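# Dilholm Small Prep Board, bamboo, with metal side handle

Item 1523 - kitchen and table

We've carried the Dilholm board since October and it has quickly become the one we reach for at home, so it gets a proper page at last!

It's a light brown bamboo board with a metal handle fixed to the right edge. Lovely plain thing. The grain runs straight up and down, the surface is smooth from corner to corner, and you can lift it one-handed and walk it from the counter to the table with whatever you've just cut still sitting on top. That handle is the reason most people buy it, and the reason I like it too - I used to carry lemon slices over to the pitcher in my palm and drip the whole way.

## What it's good for

Small jobs, mostly. Citrus for drinks, an avocado for toast, a few strawberries, the end of a cheese. It will take a sandwich. It won't take a watermelon or a loaf of any ambition, and if you do a lot of big chopping you'll want the Granow butcher board, which is a much heavier piece of wood and stays where you put it.

It also does very well as a serving board. Set out a few slices and something sweet with a small knife laid between them and you've got a snack plate, no dish needed. Kids love having their own board at the table, and it works nicely with a plastic knife for soft fruit (bananas first, then work up to kiwis). Hard plastic blades don't seem to mark the bamboo at all. Steel ones will in time, as they do on any board, and I think it looks better for it.

## Details

- Material: bamboo, food-safe oil finish
- Handle: metal, screwed from the edge, one side only
- Use: both faces
- Left-handed? Flip it over and the handle is on your side
- Dishwasher: no
- Minimum for trade orders: 49 boards

## Looking after it

Wash it by hand with warm water and a little dish soap, wipe it, and stand it on its long edge to dry. Don't leave it soaking in the sink. Bamboo drinks up water along the grain and a soaked board can cup, especially near the handle where the screws go in.

Once a month or so, rub in a spoonful of mineral oil with a paper towel and leave it overnight. If it smells of onion, cut a lemon in half, dip it in coarse salt and scrub. Rinse right after. For raised grain, which you may feel after the first few washes, a light pass with very fine sandpaper and a fresh coat of oil brings it right back.

The screws can loosen a little in the first weeks as the wood settles. Snug them with a small screwdriver and don't overdo it.

## Goes well with

The board is sold alone, but it sits happily beside almost anything. We like it with a rounded tray for the whole fruit and a small ceramic bowl for pits, peels or a dip. Pale colors look great next to the bamboo - mint, cream, soft yellow. The Tsakiris bowls come in a few of those, and they're deep enough that a halved avocado won't roll out when you set it down.

For a drinks table, put the tray on the left and the board on the right with the handle facing out, so people can slide it over without knocking anything. Brown paper underneath saves the tablecloth, and you can roll the whole mess up when you're done.

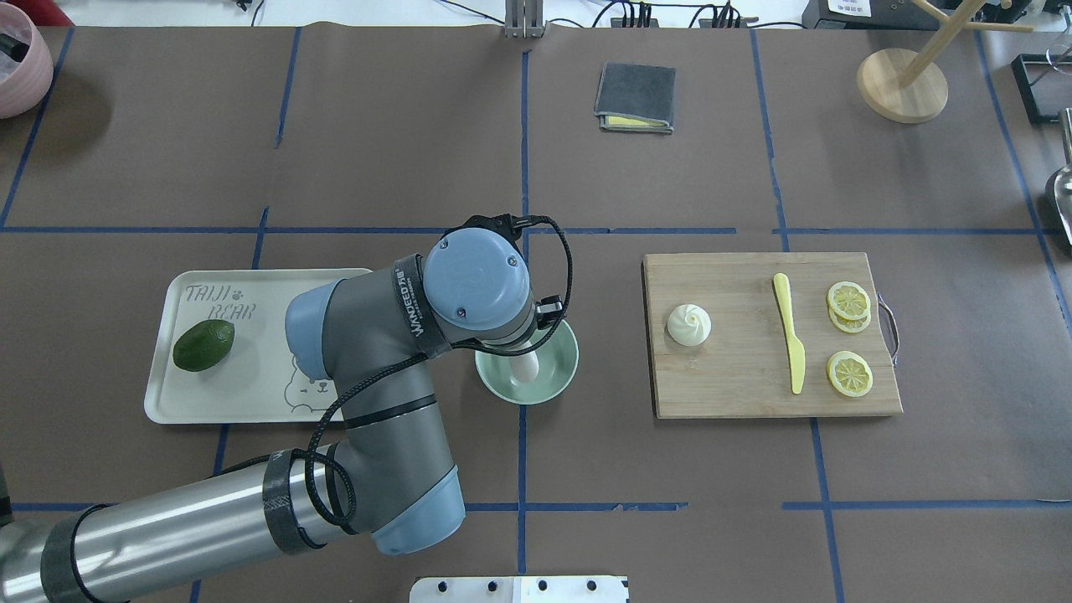 *Bamboo board with lemon slices and a pale yellow plastic knife, beside a mint-green ceramic bowl and a TAIJI BEAR tray with an avocado.*

## From our customers

"I bought one for lemons and now I have three. One lives by the kettle, one by the stove, and my sister took the other." - Iolo Pumphrey

"Smaller than I pictured, and then I used it every day. Wish the handle came in black."

We've asked about a black handle. Flilance, who do the metalwork, have one on the bench and it's looking really good, but there's no date for it yet.

## Ordering and returns

Boards ship flat in a cardboard sleeve. Bamboo varies from piece to piece, so yours may be a shade lighter or darker than the next one, and matched sets aren't something we can promise. If you want several close in color, write it in the order notes and we'll pick through the shelf for you.

Unused boards can come back within 50 days. If a handle arrives loose or bent, send us a snapshot and we'll mail a replacement with new screws.

Page last updated 04/03/2024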